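3.2 Player recruitment and transfer records

The club records used in this study come from the Ferkamell archive, which holds registration papers, board minutes and press cuttings from lower-division soccer clubs. We looked only at transfers that were discussed by a club's board and then dropped before the player signed. A transfer counted as dropped if the minutes named a fee or a wage and no registration followed by the end of that season.

Most of the dropped transfers fall into one of two groups. In the first, the clubs agreed on a fee but the player and the buying club did not agree on wages. In the second, the selling club raised its price after a first offer had been accepted in writing. The minutes are often short on this point. A typical entry records that the matter was left with the manager, and the player's name does not appear again.

Press cuttings were used to check dates. They were not used to set fees, because local papers of the period often printed a figure supplied by one side only. Where the minutes and the cuttings gave different dates for the same meeting, we kept the date in the minutes. There were 18 such cases.

Each case was then coded by two readers working apart, using the scheme set out by Sotiropoulos for contract disputes in team sports. We made one change to that scheme. Sotiropoulos treats loans and permanent moves as a single type, and we kept them separate – a loan could be dropped at almost no cost to either club, and the minutes treat it that way.
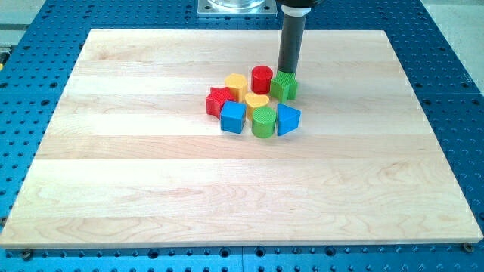
Figure 3. Colored wooden shape blocks on a maple board.

The readers agreed on the main reason for the failed transfer in most cases. Disagreements were settled by going back to the full set of minutes for that month and reading the entries before and after the one in question. If the reason was still unclear, the case was coded as unknown and left out of the wage comparison in Section 4, but kept in the overall count.

Wages were entered in the Plaren database as weekly amounts. Signing bonuses were entered in a separate field and were not spread over the length of the contract. Any bonus under 100 was left out, as several clubs stopped recording payments below that level partway through the period.

Two limits should be noted. Clubs that folded are missing from the archive more often than clubs that survived, and their failed transfers may have looked different. Talks held by telephone also left no trace unless a director chose to report them at the next meeting.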